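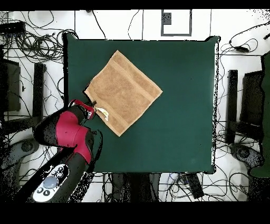

A tan terry towel folded into a square, with its label at one corner and the woven band running across.

The Last Good Towel

My grandmother kept her bath towels in a cedar chest at the foot of the bed, and if you wanted one you had to ask. I thought of that chest more than once this February, when I drove out to Tultwood to spend a morning with Yung-ching Sin, who has been selling towels on the same corner for longer than I have been buying them. Her shop is called Grarno, after a street she lived on as a girl, and it smells of clean cotton and a little of the radiator.

I had come with a simple question (why do my towels never look like the ones in the store?) and I left four hours later with a bag of hand towels, a parking ticket, and a good deal more than I expected to know about terry cloth.

"Start with the band," Yung-ching told me, before I had my coat off. The band is the smooth strip woven across a towel near the end, where there are no loops. Mills call it the dobby border, and it is usually the first part to misbehave. The loops on either side relax in the wash, the flat weave tightens up, and after a year or two you have a towel with a waist. Her cure is to take hold of the band at both ends while the towel is damp and give it a firm pull, then smooth it flat with your palm before it goes on the line. I have been doing this at home ever since and my family has stopped asking about it.

Then there is the folding, on which she has opinions. Most of us fold a towel lengthwise in thirds because that is how it hangs on the bar, and then wonder why the closet shelf looks like a landslide. She folds everything to a square. Halve it, halve it again, and keep going until it suits the shelf, running a hand over it each time to push the air out. The square can be turned whichever way the stack needs, and it doesn't much mind being pulled from the middle by a teenager in a hurry.

The label she tucks in or leaves out according to mood. At home she leaves it out, at a corner, so she can pick up the towel there and know which way it will fall open. I found this a little fussy until I tried it.

We got onto washing over tea. She sold me on less soap, half of what the cap says, and no fabric softener whatsoever, which coats the loops and leaves you pushing water around your back. A new towel gets washed before anyone uses it, by itself if it's a dark one. She keeps a swatch book behind the counter, 323 pages of it, and in the back are squares she has washed over and over just to see what became of them. A sand-colored one from a line called Pomare had gone soft and slightly nubbly, like an old sweater, and it was my favorite thing in the shop. It isn't for sale. I asked twice.

What she did sell me were the hand towels, from a small mill label called Asutar, in a brown somewhere between toast and wet cardboard. They're on my shelf now, folded square, and the cedar chest is upstairs with blankets in it. I may move the blankets.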